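Table Protectors and Desk Sheets: Frequently Asked Questions

Jilix translucent sheets for dining tables, desks and worktops. If your question isn't covered, write to the Warkham workshop with your order number.

What thicknesses do you sell?
Pinto is the lighter sheet and Preltmont is the heavier one. Both are frosted on one face and clear on the other. Pinto is supplied rolled. Preltmont is supplied flat up to 1000 mm on the long side and rolled above that.

How do I measure my table?
Measure the flat part of the top only. If the edge is rounded over or beveled, stop where the curve starts. Take the length in two places and the width in two places, because older tops are often out of square. Send the smaller figure of each pair. We cut to the size you send and do not deduct anything.

Should the sheet reach the edge?
We recommend leaving 4 mm of bare table on every side. A sheet that overhangs will catch on sleeves and lift. For a desk mat that covers only the working area, set the size by your keyboard and paper and ignore the table edge.

Can you cut rounded corners?
Yes. Square corners are the default. Rounded corners are cut to a template at no extra charge. If your table has rounded corners, trace one on paper and post it to us with the order number written on the tracing. A radius in millimeters is also fine if you have it.

The sheet arrived rolled and won't lie flat. What should I do?
Unroll it in a warm room, curl side down, and put books on the corners. Leave it overnight. Do not use an iron, a hair dryer or a radiator – uneven heat leaves ripples that cannot be removed.

Which face goes up?
Frosted face up for writing and for tables under bright lamps. Clear face up gives a sharper view of the wood but shows fingerprints. The underside is the same material, so turning the sheet over does not affect wear.

Is it safe on lacquer, oil or wax?
Cured lacquer and factory laminate are fine. Oiled and waxed tops need time to harden before anything is laid over them. Follow the finish maker's waiting period, then test with an offcut in a corner for 5 days. If the offcut sticks or leaves a mark, wait longer. Do not use the sheet on French polish.

How hot a dish can I put on it?
Use a trivet for anything straight from the oven or stovetop. Plates at serving temperature and mugs are fine without one.

How do I clean it?
Damp cloth and dish soap, then dry it. Lift the sheet once a month and wipe the table underneath, as trapped crumbs will scratch both surfaces. Avoid acetone, bleach and scouring pads. Ballpoint ink comes off the clear face with rubbing alcohol. It may leave a faint trace on the frosted face.

Will I still see the wood grain?

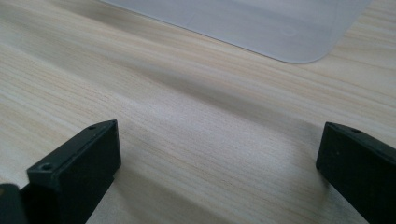 Grain visibility depends on the thickness of the sheet, the contrast of the wood and how closely the sheet sits against the top. Strong, dark grain reads through better than fine grain on a pale board. On a light top with closely spaced lines, expect a whitish-gray cast over the covered area, with the grain only faintly visible near the edges of the sheet and small reflections on the surface. The straight edge and the rounded corner stay easy to find against bare wood. If the pattern of the table matters to you, ask for samples of both thicknesses before ordering and look at them in daylight and under your evening lighting.

Can I trim it myself?
Pinto can be trimmed with a sharp utility knife and a steel rule. Score several times with light pressure, then bend along the line. Preltmont should come back to us for recutting. A trimmed sheet cannot be returned.

Do you supply offcuts?
Yes, under stock code 776. Sizes vary and cannot be chosen. They suit drawer bottoms and shelf liners.

When are orders cut?
Cutting is done on Thursday. Changes to a size have to reach us before noon that day.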